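Ticket 424 – sim arm stops short of the bin in the bathroom map
Status: open
Project: Gralham (home build, shared bench at Sekdale)

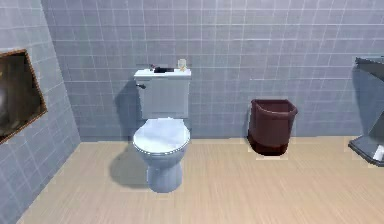

Running the pick-and-drop routine in the simulator before I wire up the real arm. Planner gives up on the drop with "goal in collision", 26 times out of 26. Same routine is fine in the kitchen map.

Tried so far:
Raised planner iterations from 393 to 2000. No change, just slower.
Moved the drop point higher above the wastebasket. Same error.
Turned off collision on the toilet. Same error, so I put it back.
Swapped the bin for a plain open box – drop works first time.

Looks like the bin's collision mesh is a solid hull, so the planner treats the opening as filled in. The visual mesh has an open top. Going to split the hull into four walls and a base in Prudano and re-export.

Update, October: split mesh loads but the bin now sinks into the floor. Checking the origin offset.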